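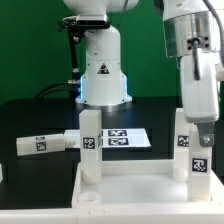 Skolico Pathways review: I paid for the internship planner so you can decide if you should

My daughter starts her junior year in August, and her school has one counselor for what feels like half the county. So when another parent forwarded me a link to Skolico Pathways, an online planner that claims to match high school students with internships and short work placements, I signed us up. It cost 80 dollars for the year. I went in doubting it, and I should say so up front. I used a paper version of this kind of thing in the nineties and it told me to become a florist.

Setup starts with a questionnaire. Eleven pages of it, mostly sliders. Do you prefer working with people or with ideas? Would you rather fix a thing or explain a thing? Ximena got bored by page four and started putting every slider in the middle, and the results page still announced that she had a "strong and distinctive profile." I went back and did it myself under a second login, answering as carefully as I could. Seven of my top 10 matches were the same as hers. Make of that what you will.

The listings are the part you're paying for. The sales page says there are 600 placements in the database, and I have no reason to think that's a lie, but it took me an evening to see what was being counted. Plenty of them are the same placement entered once per season. Others are links out to a company's general jobs page, where a sixteen-year-old can't apply for anything. I filtered down to paid, open to high schoolers, and within an hour's drive of us. That left three. One was at Todiver, and the form had closed. One was at Pereyra, an accounting office twenty minutes away, and that one was real. The third wanted a driver's license and a forklift certificate.

I did write to support about the closed form. The answer came from a Fermín Gallardo, who was polite and quick, took the listing down the same afternoon, and explained that employers are supposed to update their own entries. Fine, but they don't, and I'd have thought checking them was what the 80 dollars was for.

Now the good part, and there is one. The deadline calendar works very well. You drop an application into it and it breaks the thing up into steps – ask for a reference, send the transcript, write the letter – and sends a reminder to the student and, if you turn it on, to a parent. Ximena had her reference request out weeks earlier than she would have on her own. The letter templates are stiff, but they gave her something to argue with, and what she ended up sending to Pereyra sounded like her. She got an interview. I don't give the planner credit for that, though I suppose the company will want to.

The practice interview tool I'd skip. It asks five questions, records your answers and then grades your "confidence." I mumbled on purpose and got a B plus.

I also tried the free trial of Ulteck's planner for comparison. Fewer listings, uglier, and no questionnaire at all, which I count in its favor. Its calendar is a plain list with dates and you have to fill in every step by hand. If your kid is already organized, that's enough.

A few small things to know before you pay. The yearly plan renews by itself, and the switch to stop it is under Profile, not Billing. There's a phone app, but you can't upload a transcript from it. Two students in one family means two subscriptions, with no discount that I could find.

Two and a half stars out of five from me, nearly all of it for the calendar. Before buying, call your school's front office and ask if they keep a list of local employers who take students. Ours did. It was one sheet, both sides, and Pereyra was on it.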